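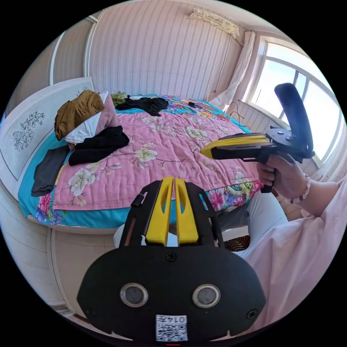 Pink floral quilt on the turquoise sheet, pillow up at the headboard end.

Search this forum Search Advanced search Go

Quilt on top of a patterned sheet, too much?

zavside_moth
Right, settle something for me. I've got the pink quilt with the big white and pale yellow flowers on, and under it the turquoise sheet, which has its own pink and purple flowers at the corner. I love it. My sister says it looks like a garden centre had a fight with itself. Do I need a plain sheet?

drudov22
Keep it! The border has blue, pink and green in it so the turquoise isn't coming from nowhere. I'd leave the pillow white though, you want one quiet thing in there.

Linen_Grump
Sorry, I'm with your sister. Two florals fighting. Plain white sheet, or a plain green to pick up the leaves, and the quilt would look twice as nice. Also what's the olive brown thing on the pillow?

zavside_moth
A folded cloth. Plain green is an idea, but I'd have to buy one and I've got 3 sheets in the cupboard already, all flowery.

kettleandcrumbs
Can I ask about washing? Mine's a similar sort of quilt from Kandasamy and the pink went a bit sad after one hot wash. I do it at 30 now and dry it in the shade.

zavside_moth
Cool wash here too, and inside out. I put it over two lines so it doesn't sag in the middle (learnt that one the hard way).

Linen_Grump
Inside out does nothing for a quilt, it's the same both sides of the drum.

drudov22
It does if the back is plain! Sun fades the top one. My mum's had hers on the line every April for years and the flowers are still bright.

Linen_Grump
We'll have to disagree. Still think plain sheet.

kettleandcrumbs
Vurkoris do plain flat sheets in a decent green by the way, I got a double and it tucks in properly. I like the turquoise hanging down at the side though, so I'd try both before deciding.

zavside_moth
Ooh, will have a look. The black things and the grey one are going in the wash basket now, then I'll try it with the sheet tucked right under and report back.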